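Nodora Cell Maintenance Meeting — Minutes
Lusthorpe shop, July 2025

I took the notes again, so grumble at me if something's off. February minutes passed with no changes.

1. Fingers on the Nodora arm
We went over the state of the gripper fingers first. They're dark gray, and one has a scuffed, lighter rim along the curved edge. I wanted new ones right away, but the group talked me down — we'll dress the tips and look again after 850 cycles.

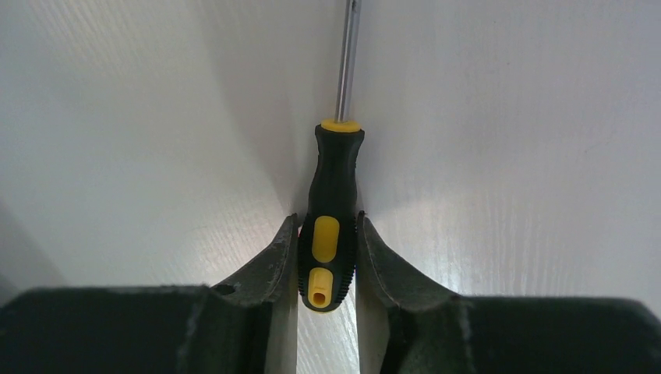 I also asked if we could stop changing the grip force every time somebody has a theory. Agreed! It stays at setting 3 until the next meeting, and any change goes in the log with initials.

2. Test tool
The black and yellow screwdriver stays as our standard test piece (please quit borrowing it for the Villanueva bench). Handle toward the gripper, shaft pointing straight out. We'll run the pick 8 times after any work on the fingers.
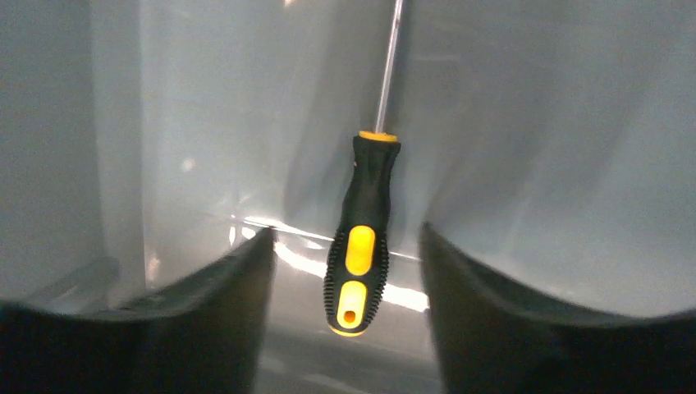

Minutes by the cell technician, second shift

3. Wrist camera
Glare on the pale surface is still bugging me, especially near the ribbed part of the handle. I'll try a lower lamp and report back. Lens gets wiped at shift start.

4. Spares
Stondircombe quoted us on 2 sets of fingers. Approved one set, the other waits for the new budget. I'll place the order and put the old drawings back in the binder.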